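Search products Search Clear

Munard 20 Refurbished Desktop Tower

Product code 352. In stock, ships from our Pundgate workshop.

The Munard 20 is our most simple desktop for home and small office. We buy used business towers when companies change their equipment, we repair and clean them, and we sell them again under the Munard name with a warranty. The price is $636, and it includes a keyboard, a mouse and the power cord. A monitor is not included.

This computer is made for everyday work: letters, spreadsheets, school homework, video calls, online banking and watching films. It is not a good choice for new games or for heavy video editing. If you are not sure, please write to us before you order and tell us which programs you use. Wubit Tsegaye answers most of these messages herself, usually in the afternoon.

Every tower comes from a different office, so the colour of the case and the maker of the parts inside can be different from one order to another. The speed class and the storage size are always the same as on this page. Small scratches on the side panel are normal and we do not count them as a defect.

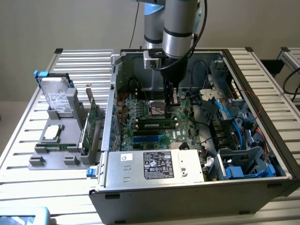

The warranty is 2 years for parts and labour. It covers the motherboard, the power supply, the memory and the drive. It does not cover damage from liquid or from a fall. You are allowed to open the case and add memory or a card, and the warranty stays valid, but please keep the original parts until it ends - we may ask you to put them back before we test the machine.

Before first use, let the computer stand in the room for one hour if it was delivered on a cold day. Place it where air can move behind it, and do not put it directly on a thick carpet.

Delivery is with Jetstead, and you will get a tracking number by email. Customers near Pundgate can also pick up at our counter after 10 a.m. Please bring your order number. The box is heavy, so bring a second person or a small cart if you can.

Returns are accepted for 20 days. The computer must be complete, and you should erase your personal files first. Kagiso Mathebula at the service desk can explain how to do it by phone.

Goes well with: Shezi desk speakers, Shezi surge protector

Last updated: December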